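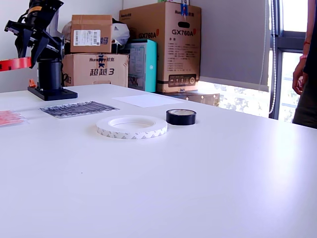 Orno to supply low-glare table surfaces for Statusholm office program

2023-01-11

Surface coatings manufacturer Orno has signed a supply agreement with Statusholm, a maker of office and meeting room furniture, covering coated tabletops for the Statusholm contract range. The agreement has a term of 30 months and includes an option for one extension. Financial terms were not disclosed.

Under the agreement, Orno will coat tabletops in white, light gray and sand at its plant in Florkow. Finished tops will be shipped to Statusholm for edge inspection, frame assembly and packing. First deliveries are scheduled for March, starting with an initial lot of 500 tops in white.

The coating is a two-layer system cured under ultraviolet light. The base layer carries the pigment and bonds to the board. The top layer controls gloss and provides resistance to scratches, coffee, ink and common cleaning products. Total film thickness is set by the board supplier's moisture rating and is checked on every production shift.

White work surfaces near windows are a frequent source of complaints in open offices. Daylight striking a glossy top at a low angle reflects toward the person seated at the table and reduces contrast on paper and screens. The Orno finish has a gloss value of 5 units, measured at an angle of 60 degrees. The white top in the current Statusholm catalog measures 37 units by the same method.

Low-gloss finishes have in the past been more likely to show polished spots where forearms and keyboards rub against the surface. Orno changed the filler in the top layer to address this. In wear tests at the Florkow laboratory, gloss readings on the new finish stayed within the limits set in the supply agreement for the full test cycle. Test reports are available to specifiers on request.

Tabletops will be offered in straight and rounded-corner versions. Rounded corners are coated in the same pass as the flat surface, so that color and gloss match across the top and the edge. Minimum order quantities are unchanged from the current catalog. Replacement tops for existing Statusholm frames can be ordered separately under the existing part numbers, with a suffix for the new finish.

Distribution to dealers will be handled by Villalobos, which already stocks Statusholm frames and cable trays. Sample chips and care instructions will be sent to dealers ahead of the first deliveries. Orders for the current glossy white finish will be accepted while stocks last.

Media inquiries: Orno press office, Florkow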